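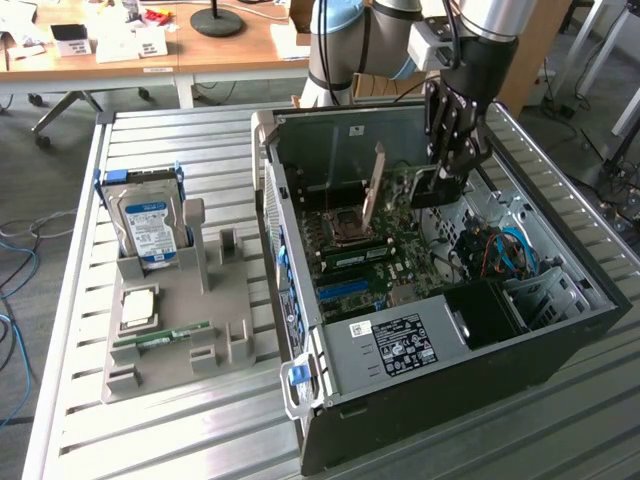
The Ferryman's Ledger
A novel by Remzi Saraç

Paperback, Planmont Editions
Also available as a hardback and as an audiobook

When the last ferry between Brolen and the far shore is sold for scrap, Edda Marsh expects to be out of work by the end of April. She has kept the passenger book for 22 years, writing down every name, every bicycle and every crate of hens, and she intends to hand it over to the harbour office and go home. Then she finds a passenger who was entered going out on a Saturday evening and never entered coming back.

The name is her brother's.

What follows is a quiet and closely observed story about a small town and the people who have agreed, without ever saying so, to leave one evening alone. Edda's enquiries take her from the net sheds to the registry at Zarkoveo, and into the company of a retired pilot whose memory is better than he admits. The pilot has his own reasons for wishing the ledger closed, and he is also the only person who still brings her breakfast.

The Ferryman's Ledger is the first part of a planned pair. It may be read on its own - the second book takes up the story of the pilot's daughter, and will be announced on this page when a publication month has been settled. 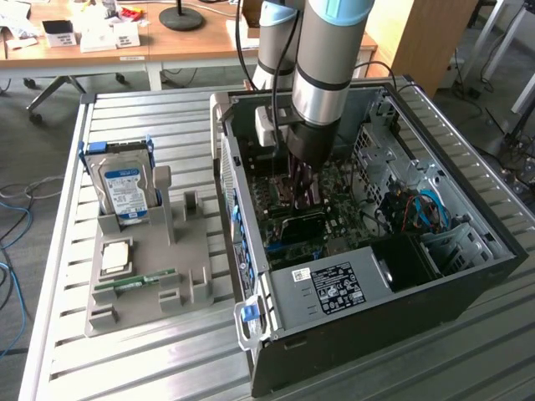 Readers who received advance copies have returned again and again to the ending, which Marianne found abrupt on first reading and then, having gone back to the chapter set in the registry, thought entirely fair. She added that she would have liked more of the pilot and rather less of the harbour office.

About this edition

The paperback contains the full text of the hardback, with a small number of corrections to place names made by the author. A map of the crossing is printed inside the front cover. The text is set in a slightly larger type than our usual fiction list, and the chapters are short.

The hardback is issued in a single printing of 800 copies, each signed on the title page. Orders are limited to 2 copies per customer. Signed copies cannot be reserved by telephone.

The audiobook is published under our Oral imprint and is supplied as a download only. Libraries wishing to lend the audiobook should apply for a separate licence before placing an order.

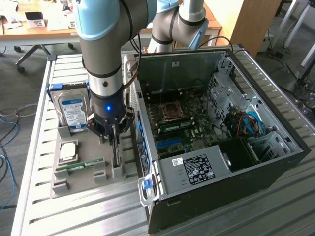 Several reading groups have asked whether the book suits a single meeting. One member wrote that hers had needed two evenings, the first being taken up almost wholly with whether Edda should have opened the letter, and that she would advise others to stop at the end of the chapter called Low Water.

A reading group guide is supplied without charge with orders of five copies or more. It discusses the ending and should not be handed out beforehand.

Ordering and returns

Orders are normally dispatched within two working days. Unread copies in saleable condition may be returned within 30 days of receipt - please enclose the dispatch note. Signed hardbacks are excluded from this arrangement unless they arrive damaged.

Booksellers should order through their usual trade account.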